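Residents' Forum > Shared Facilities > Folding table in the laundry room: surface and use

Posted by: a_siriwardena (Moderator)
Residents are advised that the folding tables in the ground floor laundry room at Sandetti House are now in use. The management office has received several comments on the grey wood-grain tops and has asked that they be collected in this thread. Contributors are requested to keep to the subject of the tables. Matters concerning the dryers should be raised in the separate thread.

Posted by: Jaanus Adomaitis
I wish to record my support for the new tables. The former ones had a painted top which caught on knitwear, and two of my pullovers were damaged before January. The present surface is smooth and may be wiped down with a damp cloth. I would ask only that residents remove their folded items promptly in the evening, when demand is at its highest.

Posted by: zmalik_flat4
I regret that I cannot share Mr Adomaitis's view in full. The surface is too smooth for the folding of thin fabrics. A cotton towel will stay where it is placed. A satin blouse or a lining will not, and slides with the hand while the second fold is being made. The pattern of the grain is also very busy, and under the present lighting it is difficult to see whether a pale garment has been laid straight. I would propose a plain felt or cotton cover for one table, to be kept in the cupboard and put out by whoever requires it.

Posted by: Ozan Akbulut
With respect to Ms Malik, a cover would need to be washed, and the question of who is to wash it would be before us within the month. The same proposal was made when the Iturra ironing boards were purchased and was not pursued.

As to thin fabrics, the difficulty can be met by method. The garment should be laid flat, smoothed from the centre outwards with the palm, and folded in thirds lengthways before it is folded across. I have not found that it slips when this is done.

Posted by: zmalik_flat4
I am familiar with folding in thirds. The difficulty arises before that stage, when the garment is being spread.

Posted by: Silviu Ghiță
I should like to comment on the lighting, which has been mentioned only in passing. The brightness across the table top is uneven. Some parts of the grain appear almost silver while others lie in shadow, and creases in a coloured fabric look deeper than they are.
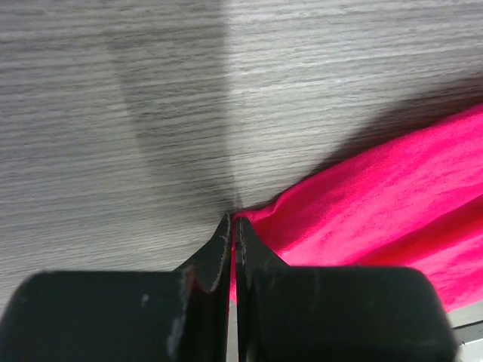 Pink cloth on the grey table top.
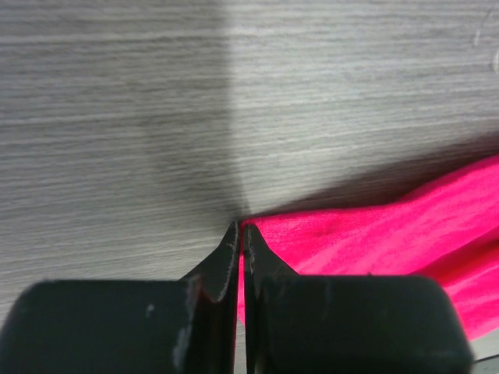
I would therefore ask the office to consider a second light fitting on the window side before any decision is made regarding covers. I understand from the Rundolano catalogue that suitable fittings are available, though I have not enquired as to price. In the meantime, residents folding pale items may find the table nearest the door preferable during the morning.

Posted by: Jaanus Adomaitis
I agree as regards the lighting. I remain opposed to a cover.

Posted by: a_siriwardena (Moderator)
The comments above have been forwarded to the management office. The office has confirmed that a request for an additional light fitting will be considered together with the other electrical works. With regard to covers, residents may bring a cloth of their own for use on the table, provided that it is taken away afterwards. Cloths left behind will be placed in the lost property cupboard.

Posted by: zmalik_flat4
I am obliged to the moderator. I shall bring my own cloth. May I ask whether the cupboard is to be kept locked, as it was last winter?

Posted by: a_siriwardena (Moderator)
The cupboard is unlocked between 9 a.m. and 4 p.m.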